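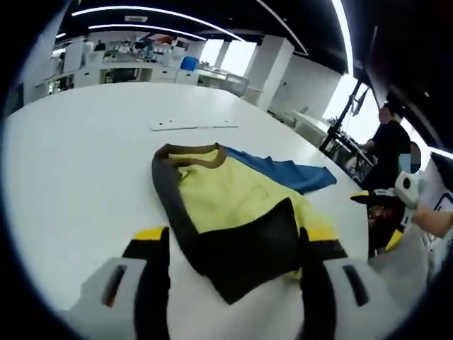
Handheld gripper losing width signal mid-grasp

burnico_tech
13/11/2023
Left finger drops its width reading when closing on folded cloth. Jaw stays shut, log shows 55 mm open. Happens after some 2,000 cycles.

Plukesell
Encoder cable. Reseat it at the finger end.

dervishi
Disagree. We had 2 units do the same in June and the cable tested fine. The magnet had crept on its shaft.

Plukesell
A crept magnet gives an offset, it doesn't drop out.

burnico_tech
Reading is frozen at the last value, no offset. Cable reseated, 3 faults since. Pulling the finger apart tomorrow to check the magnet.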